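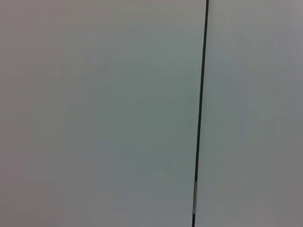

Fig. 1. Dark line on a grey surface.

Week 7 - Internal borders and who gets to decide
Notes for the seminar group, O. Ung. Read before class, bring the Act.

Last time: secession claims, recognition. Today smaller stuff. What happens when one part of a state wants to move to another part of the same state. Less dramatic, more common, badly covered in the textbook.

Terms first
Boundary alteration - line moves, both units survive.
Merger - one unit goes, the other takes its rights and debts.
Devolved competence - powers handed down by statute, can be taken back by statute (in theory). Don't mix this up with federal powers, where the constitution does the dividing. Half the March essays got this wrong.

Working problem: Ladthorpe and Estham
Two neighbouring districts, one unitary state. The Ladthorpe council votes to transfer 46 properties along the river road to Estham. Residents were sent a letter. No vote. The enabling Act says the minister may alter a boundary "after consultation with those affected". One owner, Mr Nông, objects - his rates go up and his kids lose their school zone. He wants judicial review.

Issues to spot
Who is "affected"? Only the people who move? What about the taxpayers left behind in Ladthorpe, who lose the revenue?
Is a letter consultation? Look at timing. Proposal has to be at a formative stage, enough reasons given to allow a proper reply, enough time, and the replies taken into account. The letter gave 7 days. Argue both sides.
Remedy. Say he wins - does the court quash the whole order, or only send it back? Estham has already started collecting rates. Think about third parties.
Standing usualy fine for Nông. Less clear for a residents' association formed after the order.

Consent by referendum
Not required unless the statute or constitution says so. Watch for two different questions: was a vote legally needed, and if one was held anyway, is the minister bound by it? Advisory votes have political weight, sometimes a lot. Legal effect is a seperate point and needs its own paragraph in your answer.

Short paper
Advise Nông. 300 words on consultation only, leave remedy for next week. Use headings. Cite the section numbers, not just "the Act". Bảo Lục is taking the second group and will colect theirs - mine go in the tray by 3 pm.

Next week: remedies, then debts and assets on merger. Skim the chapter, skip the case extracts at the back.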